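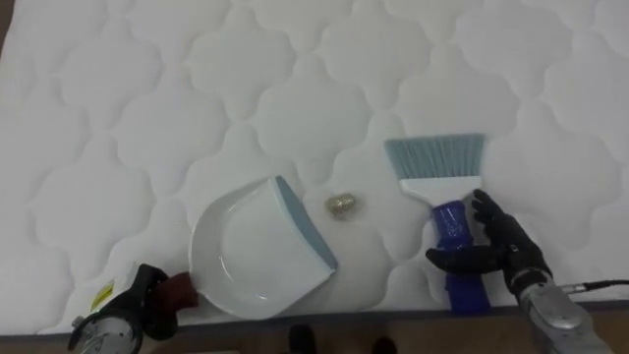

Photo: Finbarr Ó Néill

The case for the bare mattress

When I rented my first room in Ivthorpe, the landlord had put a new mattress on the bed and left the plastic on it. He told me to keep it on. I slept on it for a week, sweating and crackling, and then cut it off with kitchen scissors. He kept 200 pounds of my deposit for that.

I thought of him again this spring when our council asked for views on furnished lets. Most of the replies were about rents and damp. Mine was about beds. I think a landlord who lets a room as furnished should have to say how old the mattress is, in writing, before anyone signs.

We already expect this for other things. The boiler has a certificate. A used car comes with its mileage. A bed is used for a third of the day, and a tenant is usually shown it made up, with a throw and two cushions, for as long as it takes to walk round the room. Strip it and you can see the stitching, the stains and the dip in the middle, if there is one. Few people feel able to ask for that at a viewing with others waiting on the stairs.

Rutilio Contreras, who lets out 18 rooms near the station, disagrees with me. He says a good mattress with a washable cover lasts for years and that age tells you very little. He has a point about covers. But he also replaces his beds on a fixed schedule and keeps the receipts, so the rule would cost him nothing except a line on a form.

The landlords it would trouble are the ones who buy a house with its contents and let it the same month. I have lived in two of those. In the second, on Skestov Road, the label under the bed was for a shop that had closed before I left school.

I don't want an inspector or a new fee. A date on the inventory would do, next to the kettle and the curtains. Tenants can decide what to make of it, and whether to bring their own.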